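Mayo de 2026
Por Wubit Gebretsadik

Llevaba tiempo buscando un cubo de encajar formas que fuera de madera, de los de toda la vida, porque en casa ya habíamos pasado por dos de plástico y ninguno nos dejó recuerdo. Al final me decidí por el de Plulley, que me recomendó mi cuñado Gemechu Gidey (él lo compró para sus mellizos y habla de ese cubo como otros hablan de su coche). Lo tenemos desde hace 18 semanas, así que creo que ya puedo contar algo con fundamento.

Lo primero que me gustó fue la madera, clara, con la veta a la vista. En la tapa hay un hueco redondo y otro cuadrado, y los laterales también traen aberturas, así que el niño puede ir girando la caja y siempre encuentra algo nuevo que probar.

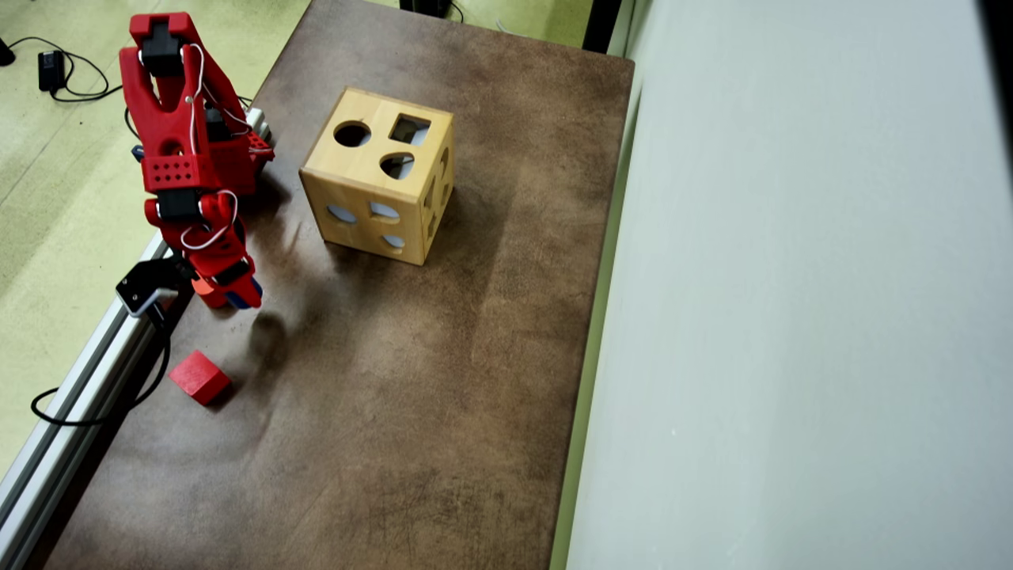
¿A partir de qué edad se le saca partido?

Con nuestro hijo empezó a funcionar de verdad pasado el año y medio. Antes le interesaba más chupar las piezas y golpearlas contra el suelo, que también tiene su encanto, pero cansa a los vecinos.

El cubo rojo fue la pieza favorita desde el primer día, y todavía hoy es la que va a buscar antes que ninguna. Con los huecos laterales se pelea más, sobre todo porque se empeña en meter las piezas sin inclinarlas, y ahí conviene sentarse un rato a su lado y tener paciencia. A mí me relaja, ¡hay tardes en que acabo jugando yo sola!
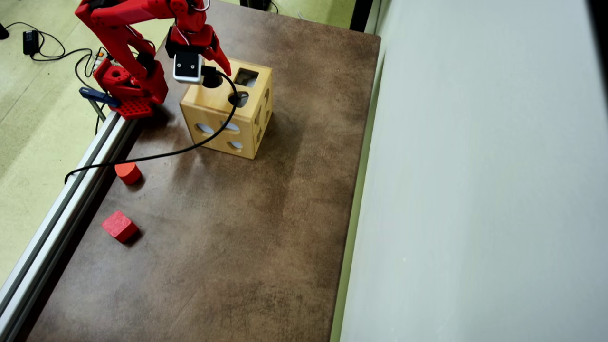
¿Cómo se limpia?

Con un paño apenas húmedo y secándolo enseguida. Yo lo hago los domingos, y nunca lo he metido en agua.

Antes de este habíamos tenido uno de Staltix, más ligero, que se volcaba en cuanto el niño apoyaba la mano para empujar. El de Plulley pesa lo suyo y se queda donde lo pones, tanto en la alfombra como en la mesa. Los bloques rojos también me convencen, porque el color es alegre y se ven enseguida cuando toca recoger.

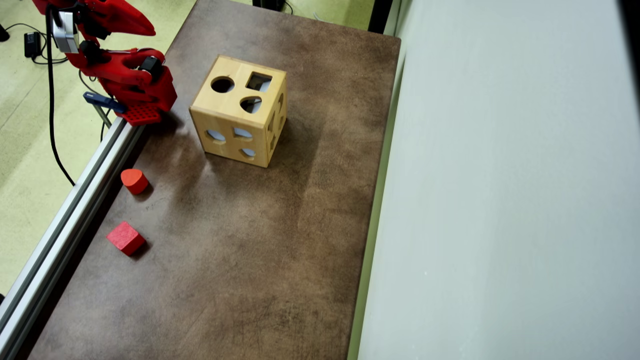

Si tengo que ponerle alguna pega, sería que no viene con una bolsita para guardarlo todo, y que el cartón de la caja original se nos rompió a los 5 días. Tampoco es barato, aunque yo lo encontré rebajado en Geraghty y me dolió menos. Gemechu dice que el suyo ha sobrevivido a una caída por las escaleras con solo una marca en una esquina, y conociendo a los mellizos me lo creo. Nosotros lo vamos a guardar para la prima pequeña, que nace en otoño.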